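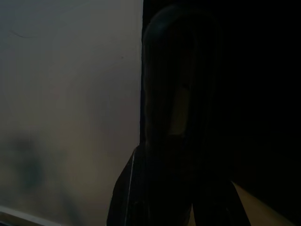 Wajid Shaikh would like to see the land tables split by tenure before anything else is added to the register: "Freehold and long lease are priced differently, and a buyer from abroad often can't hold the first." The split has been in place since the January release and is available at every license level.

Relik Inward Investment Register

Publisher: Gillilier
Format: web access, spreadsheet export, flat file
Update cycle: quarterly
Item code: 1070

The Relik register lists industrial and commercial projects with foreign capital, by region of destination and country of origin. It is meant for development agencies, lenders and companies comparing sites. Each entry covers one project at one site. A company with plants in two regions appears twice, with a shared parent code.

Coverage

The register holds over 3000 project entries. A project is entered when a lease, purchase or supply agreement has been signed. Letters of intent and announcements made at trade forums are kept in a separate table and don't count toward regional totals. Entries are moved from one table to the other after a signed document has been checked.

Fields in the main table

Parent company and country of registration
Country of ultimate owner, where disclosed
Sector and subsector
Site type (greenfield, existing building, industrial park)
Tenure
Committed capital, in local currency and US dollars
Planned and reported headcount
Tax relief granted, with start and end year
Utility connections included in the agreement
Status (signed, under construction, operating, suspended, withdrawn)

Committed capital is the sum named in the agreement. It isn't adjusted for inflation. Dollar values use the rate on the day of signing and are not restated later, so totals from different years should be compared with care.

Country of origin

Many projects are routed through a holding company in a third country. The register gives both the country of registration and the country of the ultimate owner. Regional summaries use the second by default -- the setting can be changed under Account, Display. Where the owner is not disclosed, the entry is marked "unassigned" and left out of country rankings.
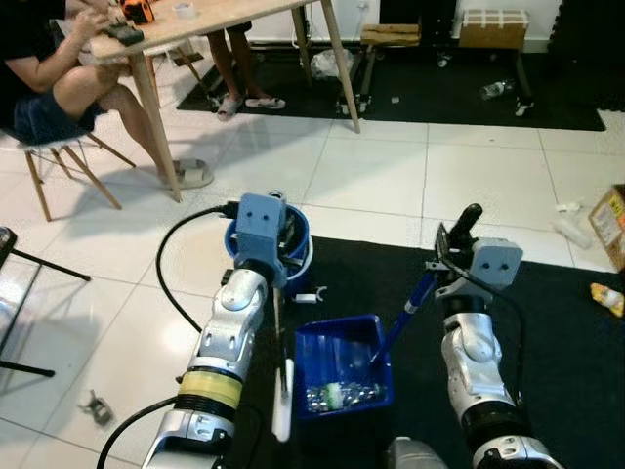

Left gripper with a white handle.

Add-on modules

Farahani: tax relief and customs terms by region, with links to the text of each regional act. Sold with the main register or alone.

Ukitau: utility tariffs and connection times for listed industrial parks. Requires the main register.

License

Single-user and site licenses run for one year. Either can be canceled within 90 days if no flat file has been downloaded. Exported tables may be quoted in reports with the source named. Resale of the data, whole or in part, needs a written agreement.

Corrections

Companies and regional agencies can ask for an entry to be corrected. Send the entry number and a copy of the supporting document to Bernadette Lenihan, data desk. Corrections appear in the next quarterly release -- status changes are posted weekly.

License inquiries: Eduardo Sarmiento, subscriptions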